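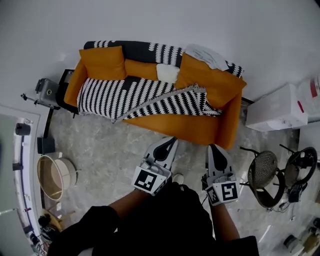

Wed 10 March – Nornholm has published revised working rules for recording household tasks with hand-held grippers. The rules apply to all sites supplying data to its Kutent program and replace the draft circulated in January.

Operators must check that the markers on both grippers are clean and flat before each session. A session is limited to 300 recordings, with a break of 5 minutes after every block. Recordings in which a marker stays covered by fabric are to be flagged at the site – they may not be trimmed and resubmitted.

Floor cables must be logged on the room sheet, along with any furniture moved between sessions. Aerts, which audits the sites, will apply the rules to new rooms first. Timum will host the text.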